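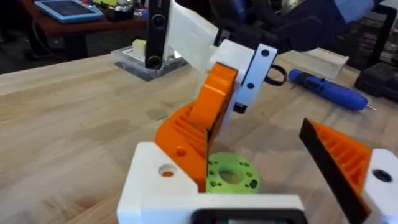

The upstairs shower at the Clolby rental is still dropping to a dribble whenever somebody opens the kitchen tap, so I'm keeping this ticket open and writing down everything I've tried. Keisha asked me what the flow plate behind the shower head looks like, and the lime-green disc in the photo is the same general idea: one large hole in the middle and a ring of small ones around it. Ours is metal and a lot grubbier. It's the small holes that clog up, and the big one has a screen that sits over it.

Support > Bathroom > Low pressure > Ticket 839
Posted 2022-11-11 by Birdie Schumacher
5 comments

Okay, so first thing I did was the easy stuff. Took the head off, soaked it in vinegar overnight, scrubbed the plate with an old toothbrush and put it all back with fresh tape. Spray pattern was much nicer! Pressure was exactly as bad as before. I ran it for 20 minutes with every other tap in the house shut and it was fine the whole time, then Lyle turned on the kitchen cold and down it went again.

Next I checked the main shutoff by the meter. Mavis Achterberg (she had the house before us) told me it was replaced in October, along with a length of pipe under the hall, and I figured maybe it never got opened all the way. It was open. I closed it and opened it again anyway, for luck.

Then the pressure at the outside spigot. I borrowed a gauge from Lyle and it read normal with everything off, and sagged badly with the kitchen tap running. Same thing with the washing machine filling. So it's the whole house and I can stop picking on the shower.

Update, same evening

Alaric Blackwood from Tomwood Plumbing called me back, which was nice of him considering I'd left three messages. He asked if there was a pressure regulator and I said I didn't think so, and he had me crawl in behind the paint shelves with a flashlight. There is one. Brass, bell-shaped, green crust all over the adjusting screw. He says a regulator can read okay with no water moving and then choke when you ask it for real flow, and junk knocked loose by pipe work likes to settle in the little strainer.

He quoted me $400 for a new one fitted, or less if he can clean the strainer and leave the rest alone. I haven't touched the screw – he was pretty firm about that.

Where it stands

Shower head and plate: cleaned, no change to the pressure.
Main shutoff: fully open.
Spigot reading: good when still, poor when running.
Regulator: found, crusty, not adjusted.

Keisha Dunleavy, if you're reading this before you head over, please bring the wide wrench and the shallow bucket (the tall one won't fit under the pipe). And can you ask at the Kincaid house whether their pressure sags too? They're on the same street line and I'd like to rule that out before Alaric comes.

Leaving this one open until he's been.

Shares: 20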